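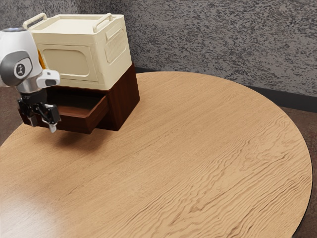 I spent Sunday afternoon at the Mamen open day and came home with sore feet, a free tote bag and far too many opinions about drawers. They'd opened up the whole ground floor of the Ukach building, and the queue for the simulation room was out past the bike racks by the time I got there (I'd stopped for a bun, my own fault). What they were showing was an arm doing household jobs in a computer-made room, up on a big screen with benches in front of it, and the job while I was in there was a little dark reddish-brown cabinet on a round table, one drawer, with a cream box sitting on top of it. The drawer was partway out with the gripper hanging right in front of it and I found I was leaning forward in my seat, which is silly when you think it's only a drawer! The woman next to me was doing exactly the same thing, so I didn't feel too bad.

The talk was short and quite good. The chap giving it said they change the look of the room over and over – different walls, different tables, different clutter – so the arm doesn't just learn one kitchen by heart. A small boy asked if it could do his sock drawer and was told "not this year", which got the biggest laugh of the day. I asked about drawers that stick, because mine all do, and he said they can set how stiff a drawer is before each run and that the stiff ones are still giving them grief. I felt strangely comforted by that.

There were 3 talks through the afternoon and the last one was so full that people were sitting on the stairs. Mamen told us 106 people had booked ahead and 86 of them had come through the door by 2 o'clock, and then of course there were all the ones like me who just wandered in. They could do with a bigger room next time, or at least a fan. It was boiling in there.
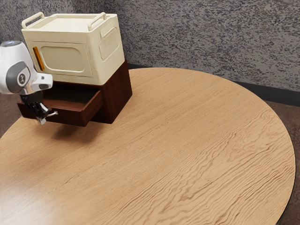

On screen in the simulation room: the arm at the open drawer, with the cream box on top of the cabinet.

Zaidi had the stall by the lift and were letting people steer an arm round a pretend worktop with a games controller. I was dreadful at it. I went for a mug and got the table, then went for the table (out of spite) and missed. A girl of school age took over from me and had it tidied in no time, so that's me told. Skutero were meant to be bringing their delivery trolley but it was held up, and all they had was a banner and some very nice pens. I took two.

Tea was in the back corridor and ran out early, though the flapjacks held on till the end. If you're thinking of going to the next one, the side door on the car park side has the ramp and a much shorter queue – I only spotted it on my way out. They're hoping to do it again in July, with the trolley this time, and booking will go up on the Ukach noticeboard first.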